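Furkomgate Bathroom Handling Project
Progress report to the Odley Fund, 14 January 2023

Equipment spending is on plan for this period. We held off buying the second arm in November and put the work into simulation instead, with your agreement. The simulated bathroom now has a toilet with small items on the tank and lid, and the two-finger gripper model runs in it without crashing.

The main question for the purchase is reach over a crowded tank top. Tubes and small boxes sit close together there, and the linkages need room on both sides of whatever is being picked up.
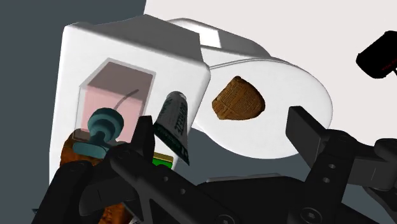

We asked for quotes from two suppliers. Kombo can deliver in 3 weeks but charges separately for the mounting plate and spare finger pads. Greltier includes both – and a 24-month service contract – with a longer wait. We prefer Greltier, as the service cost was the line we underestimated last year.

Two items are still open. The floor stand has to be priced again for the lower mounting height, and we need your approval to move the unspent travel money into equipment. If that comes through before the quotes expire, we will place the order and start bench tests when the arm arrives.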